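Werkstattbuch Sprachlabor / Drittmittel
Eintrag vom 18. September 2025

Mittelabruf für das Teilprojekt Lorkari vorbereitet. Bewilligt sind 600 Tausend Euro über die gesamte Laufzeit, davon dürfen 80 Tausend in die Ausstattung gehen. Kevser hat den Bescheid noch einmal gelesen: Mikrofone und Vorverstärker zählen als Ausstattung, Speicherplatz dagegen als Sachmittel. Im Antrag stand beides in einer Zeile. Ich habe die Posten getrennt und die alte Fassung im Ordner gelassen.

Wortliste für die Erhebung: Stand heute 371 Einträge. Die Dubletten aus der Märzfassung sind raus, bis auf die Verwandtschaftsbezeichnungen, da will Hatice erst mit den Sprecherinnen reden. Tonangaben fehlen noch bei den Verben auf Vokal.

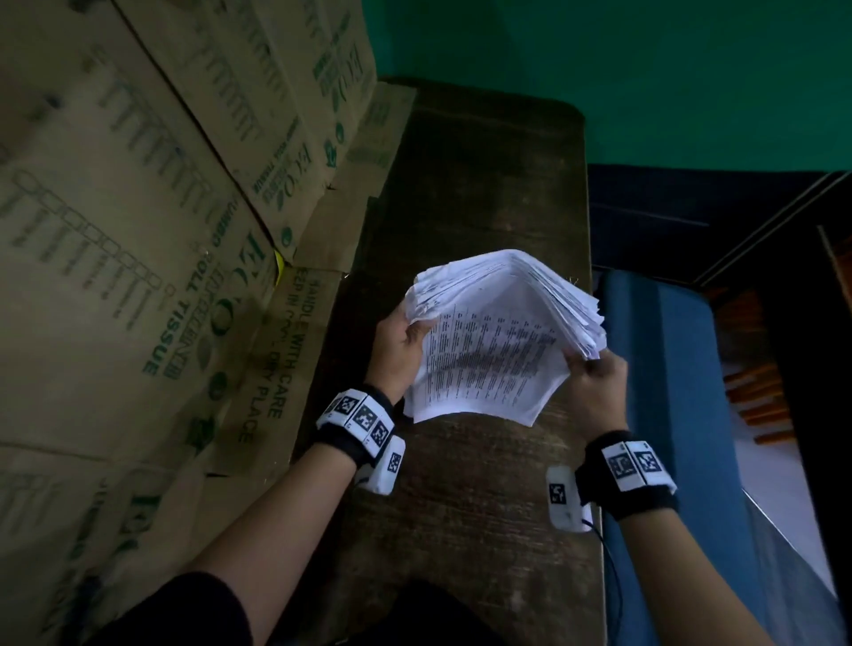 Aufnahmekabine

Tür schließt wieder. Dichtung unten neu geklebt, zwei Stunden trocknen lassen, danach Probeaufnahme mit dem Suka-Rekorder. Das Brummen ist weg, wenn das Netzteil nicht auf derselben Leiste hängt wie der Bildschirm. Leiste beschriftet. Bitte so lassen!

Przemysław hat dieselbe Passage dreimal eingelesen, einmal mit Windschutz, zweimal ohne. Ohne klingt es besser, aber die Plosive schlagen durch. Vorschlag: Abstand auf eine Handbreit vergrößern und den Pegel nachziehen. Noch nicht getestet.
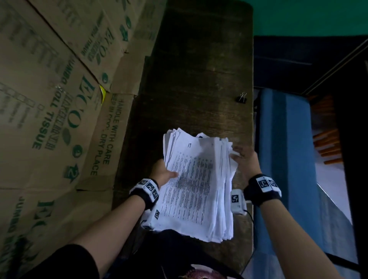
Ausdrucke, bedruckte Seite vorn.

Transkription: Jihad ist mit Sitzung vier durch. Bei den Überlappungen haben wir zwei verschiedene Schreibweisen im Korpus, eckige Klammern und Schrägstriche. Ab jetzt nur eckige Klammern. Die alten Dateien stelle ich per Skript um, aber erst nach der Sicherung — beim letzten Mal waren die Zeitmarken hinterher um eine Zeile verschoben.

Die Ausschreibung für die halbe Stelle liegt bei der Personalabteilung. Wen-hsiung fragt, ob Lehrerfahrung verlangt werden soll. Meine Meinung: wünschenswert, mehr nicht. Sonst
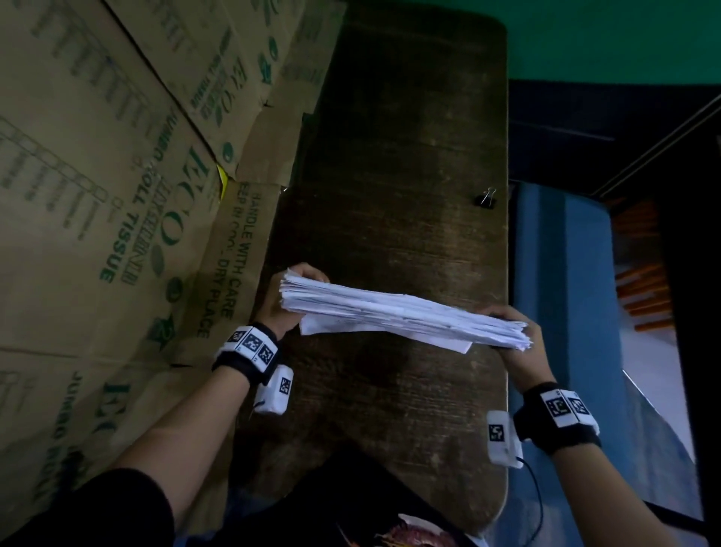
fallen die Leute raus, die direkt aus der Feldforschung kommen, und genau die brauchen wir im Winter.

Angebot von Ekinci für die Kopfhörer ist da, 115 Euro pro Stück, Lieferzeit vier Wochen. Clondetti hat noch nicht geantwortet. Laut Beschaffungsrichtlinie brauchen wir ein zweites Angebot, also morgen anrufen.

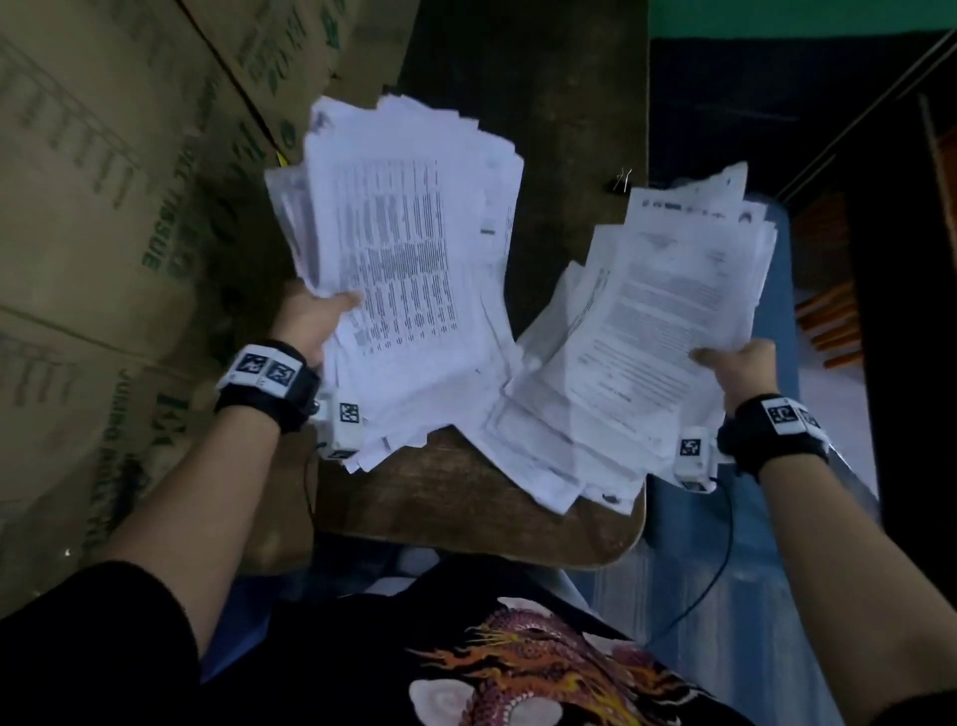

Heft 3, Blatt 27

Nachtrag vom Nachmittag: Die Einwilligungsbögen gelten nur für Forschung, die Weitergabe an das Archiv ist darin nicht geregelt. Hatice schreibt einen Zusatz. Bis der unterschrieben ist, bleiben die Aufnahmen auf dem internen Laufwerk.

Offen:
Zweites Angebot Kopfhörer (ich)
Zusatz Einwilligung (Hatice)
Test Mikrofonabstand (Przemysław)
Zahlen für den Abruf an Kevser, spätestens Montag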